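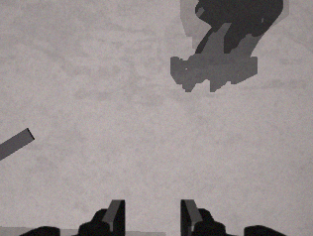
Household Robotics Group: February meeting

Chair: Veronica Iordache
Notes: Musa Chukwu

1. Notes from last time
Accepted with one change. The Nornari trial covered 3 kitchens.

2. Where chores stand
Musa went through the simulator work on tidying. Picking up a single rigid item is fine most of the time. Soft or ragged shapes are still hard, and the arm often closes its fingers too early. He does not think any system we have tested could clear a family living room without help.

Veronica asked about dishes. Plates yes, if they are spaced out. Stacked bowls no. Olatunji has a shop-floor unit that moves boxes all day, but the boxes are all one size.

3. Simulator runs
The last batch was 2000 runs on a plain gray surface. Veronica would like clutter added before anyone quotes the results. Musa said the coarse object models need work first. Agreed to do the models, then the clutter.

4. Real arm
Drata can lend us an arm for 4 weeks. Plan is 50 pickups per item, starting with towels and socks. Folding is left out for now.

5. Actions
Musa: new object models, item list to Drata.
Veronica: ask Olatunji if we can see mixed boxes tried.

6. Other business
Atis wants a short write-up on laundry. Held over to the next meeting.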